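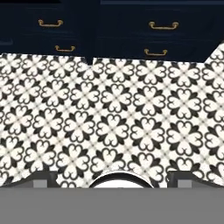 Reviews > Software for Builders

Gatard Kitchen Pack for the Predton arm kit

By Esperanza Nieto

I don't like paying for pretend kitchens. I'll get that out of the way first, so you can adjust for it. I've been building a Predton arm on and off since October, mostly at the shared workshop on Lo Presti Street, and the controller has eaten every dollar I set aside for it. So when Dario Valentini at the next bench kept telling me to buy the Gatard pack and practice in simulation before the real gripper crushed anything else, I put it off for weeks. Then I crushed a third thing and paid the $60.

What you get is a simulated kitchen with a model of the Predton arm already placed in it, a set of dishes and cups, and a small script editor. You write your moves, run them, and watch through the wrist view or from a free camera. When you're happy you export the moves to the real controller. That last step is the whole sales pitch, and it's the part I trust least. More on that further down.

Setup took me an evening. The installer wanted an older version of a library I already had, put it in without asking, and broke my slicer. I fixed it, but I shouldn't have had to, and the instructions don't mention it at all. If you run your printer from the same computer, make a backup first.

The kitchen itself is nicer to look at than I expected. Navy cabinet, brass pulls, a black and white floral tile floor that somebody clearly fussed over. I'd have traded all of it for plain gray and a decent manual. Up close the tile looks a bit stretched in places, and the line where the floor meets the cabinet comes out jagged on my machine. Does that matter? If you only type in coordinates, no. If you're hoping to train anything that works from the camera view, I'd want to know why that edge is so rough before I let a program learn from it.

And the pulls are hard. They're curved bars and the drawer fronts are nearly black in the shadows, so judging depth from the wrist view is mostly guessing. It took me 13 tries to get the fingers around one, and on the next run the same script missed. Dario says I'm too impatient with the approach angle. Maybe so. I still think a beginner should get one drawer with a big dumb knob.

Picking up mugs went much better, and I'll give Gatard credit there. 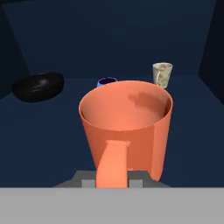 The orange mug by its handle, seen from the wrist view

With the handle between the two pads the grip holds up well, and you can nudge the force setting and rerun it without sweeping up afterward. I ran the mug lift for most of a Bornotari build night (that's the monthly one, bring your own extension cord) and it behaved the same way over and over. Too much the same, if you ask me. My real gripper has slop in the wrist joint and a left finger that closes a hair late, and there is no setting anywhere for either one. The simulated arm is the arm in the brochure. I have the arm I built.

The crowding is useful, though. A big mug close to the camera hides a good part of whatever is behind it. The little blue cup was nearly gone behind the orange one, and the patterned paper cup farther back was easy to forget about while I was busy staring at the handle. I had been planning my moves on the real bench as if the arm could see what I see, standing over it. It can't, and I changed my camera mount after that evening. I probably would have figured it out without spending the money — but I hadn't.

Now the export. Five scripts went over to my controller. Two ran clean the first time. The other three stopped with a joint limit error in places where the simulated arm had sailed right through, and the error gives you a code that isn't in the manual. I wrote to support and got a polite reply asking me to reinstall. I reinstalled (there went the slicer again) and got the same three errors. Dario's arm takes all five, and we built from the same kit, so it could be something in my assembly. If it is, the software ought to help me find it.

Would I buy it again? At half the price, yes, for the mug practice and the lesson about the camera. At full price I'd put the money toward a better wrist bearing and keep testing on plastic cups from the dollar store. If your build is tight and square you may get a lot more out of it than I did, and Dario would be glad to tell you so at length.

Gatard says an update with adjustable joint play is in the works. I'll look at it when I can download it.

Rating: 2.5 out of 5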